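How Do You Teach a Robot to Make a Bed?
Reading time: 5 minutes 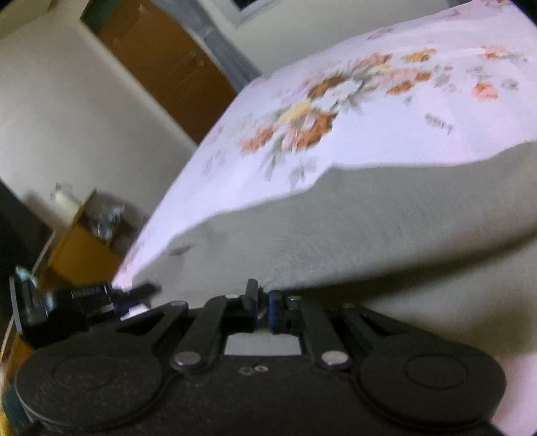

The world's most annoying chore

Somewhere in your house there is a bed. A grown-up has probably asked you to make it. You have probably said "in a minute", which is a unit of time that can last until January.

A robot never says "in a minute". It also has no idea what a bed is, what a pillow is for, or why anyone would cover a perfectly good pillow in orange and peach flowers. All of that has to be learned, and a team at a research lab called Fornow has been working on how to teach it.

Why pillows are rude

Robots have been good with hard things for a long time. A metal bolt is the same shape at breakfast as it is at dinner. Pick it up, put it down, and it is still a bolt.

A pillow has no such manners. Grab one end and the other end flops. Squeeze the middle and the corners puff out. Put it down and it has a new shape, with new creases, and the flowers printed on the cover have bent into different flowers. If you wrote a robot a list of rules for every shape a pillow can make, you would still be writing it when you were a grandparent, and the pillow would have thought of another one.

So the Fornow team didn't write rules. They used a method called learning from demonstration. That's a long name for "watch me, then you have a go".

Borrowing the robot's hands

Now there's a catch. Your hands have fingers and thumbs, and they can feel. The robot in this project has grippers, and each of its grippers has two stubby fingers that open and close. If it watches you tuck in a pillow with your thumb, it learns a trick it can't do. Imagine a goldfish taking cycling lessons.

The fix is a bit cheeky. You give the person the robot's hands. The team's tool is called the Wesuvent, and it's a gripper you hold. Four black link arms lean in towards the middle like the legs of a very small folding table, and they carry the two fingers at the top. The fingers have some blue on them, so they stand out against all that black. There's a camera on it too, looking out past the fingers at whatever they are up to.

You need a pair of them for bedding. One gripper can poke a pillow, but poking is most of what it can do. With 2 you can get at the pillow from different places, the way you do when you wrestle one straight at home.

What the robot gets out of it

Each go at the job is called a demonstration. The camera saves what it saw, and the computer works out how the gripper moved and how wide the fingers were. Put those together and you get something like a flip book with notes in the margin: when the pillow looked like THIS, the hand did THAT.

One flip book isn't much use. The robot would learn to straighten one pillow, on one bed, starting from one exact flop. Move the pillow a bit to the left and it would be completely lost. That's why people do the job again and again, in ordinary rooms with ordinary doors and cupboards and bottles standing about. A robot that has only ever seen a spotless lab gets a nasty shock when it meets a real bedroom. (So do some parents.)

The team collected almost 1,000 demonstrations. Then a computer program named Ikonen went through the lot, looking for patterns. It practised by guessing the next move, checking what the person did, and adjusting itself a tiny bit whenever it guessed badly. It guessed badly a lot. Computers don't get embarrassed, so this was fine.

Did it work?

Sort of – and "sort of" is a real result in science.

The team tested the robot on beds it had never met before. With 33 demonstrations to learn from, it mostly pushed pillows onto the floor. With the full set, it got the pillow where it should be in 90 tries out of every hundred. The leftover tries included one where it let go of the pillow and very carefully straightened the air.

It is also slow. You could make the bed, have a snack and forget where you put your shoes before it finished the first pillow. The next part of the project, at a test flat in Plirndale, is about doona covers. We wish them luck.

Try it yourself

Find a pillow and two pairs of kitchen tongs (ask first, and pick clean ones). Put the pillow crooked on your bed. Now make it neat using only the tongs – no thumbs, no elbows, no chin.

Once you can do it, try explaining every single move to someone else using only words. You may start to see why the team went with "watch me".

Questions or pillow complaints? Use the contact form | © Fornow Young Explainers | Back to top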